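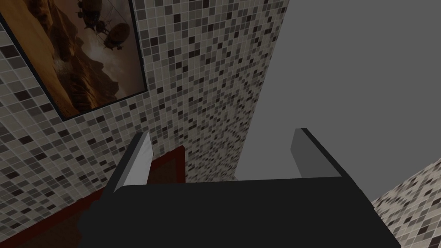 Gripper open, nothing in it. The airship picture is on the wall to the left.

Subject: Re: Open day at Kavisdale - anyone go?

Shagufta Shaikh wrote:
> I couldn't get away in December. Did anyone see the Jadadis demo?
> Is the simulated kitchen worth the 80 minutes on the train, or is
> it slides and a biscuit? Wajid says they have 3,000 rooms now.

Shagufta,

Slides, a biscuit, and then the kitchen. I'd go again, though I would eat first.

Tariq Lodhi ran it from a laptop at the front and let us shout out requests, which was brave with Pendo in the second row. It is all rendered, so no hardware to trip over. Wajid's 3,000 is right if you count every change of wallpaper as a room. Tariq put it nearer 300, and went a bit pink.

The room we got was tiled by someone with a grudge against plain walls. I asked whether the small squares were there to make life hard for the vision side and was told they came out of the random texture picker, as did the paintings. 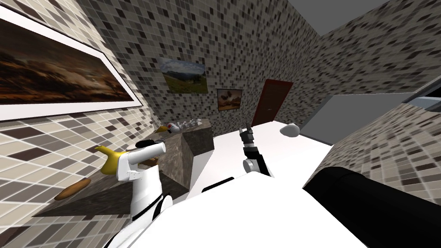
Same room, wider view: white arm by the counter, black gripper over the white table.

One arm is white and the other black, so at least you can say which one you're cross with. Sidra asked for the thing like a banana on the counter. Tariq said that was task 7 and we were on task 4, and could we hold it until questions. We held it. Then the tea came.

Pendo has the handout with the Getetti settings and will scan it if you ask nicely. They are doing another one at Bangash in the spring - sign-up is by email to Tariq, and he does answer, eventually.

Wajid, you still owe me for the parking.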